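Nindel-users mailing list archive
Re: grasp scoring on transparent cups, Corken policy
Posted in January by the list member maintaining the Serra port
4 replies | 2 shares

This site uses cookies to remember your thread view. Accept | Settings

On the earlier message in this thread, a list member wrote:

> We retrained the Corken policy on 80 demonstrations of cup loading
> and see a large gap between opaque and clear items. Opaque cups go
> into the rack fine. Clear ones get a late close or no close at all.
> Is this the depth input, or is the wrist view too narrow to find
> the rim? We have not changed the camera mount.

I would look at the depth input first. We had the same gap on the Serra port and spent two weeks on the camera mount before trying the obvious ablation, which was to drop depth and train on wrist RGB alone.

Setup: 121 demonstrations, one arm, two-finger gripper, mixed drinkware, wire dish rack on a counter. Start poses were randomized for the cup but not for the rack. Evaluation was 30 trials per condition with the same start poses reused across conditions. A trial counts only if the cup is released inside the rack and stays there after the arm retracts.

With depth on, clear glass succeeded in 9 of 30 trials. With depth off, 21 of 30, a rate of 70 percent. Opaque plastic moved by one trial, which I would not read anything into. Most of the depth-on failures were late closes, same as yours. The depth map has holes where the glass should be, and the policy seems to wait for a surface that never shows up.

The remaining failures are a different problem. All grasps in our demonstrations are rim pinches, one finger inside the wall and one outside. After the pinch the held cup takes up a good part of the wrist view and the policy has to place it using what is left, with other cups already lying in the rack.
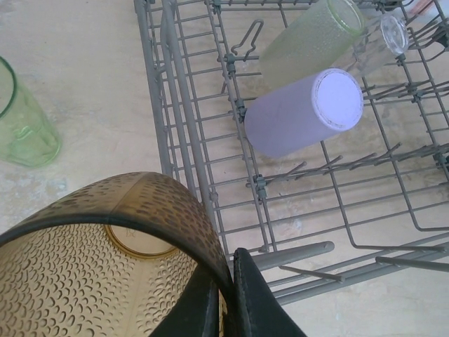
We tried masking the held cup out of the input and it made placement worse – the policy apparently uses the rim angle to decide when to tilt. Adding a second fixed view is the next thing on the list, but I have no numbers for that yet.

Two practical notes. The Cuda loader normalizes depth per frame by default, so a single bad return rescales everything. Turn that off before comparing against our figures. Also check that your evaluation includes cups with other glassware behind them. Ours did not at first, and the early results were too high.

Configs are in the Serra branch under eval/rack. I can post the per-trial sheet if it is useful.

--
To unsubscribe, change your delivery settings on the Nindel-users page.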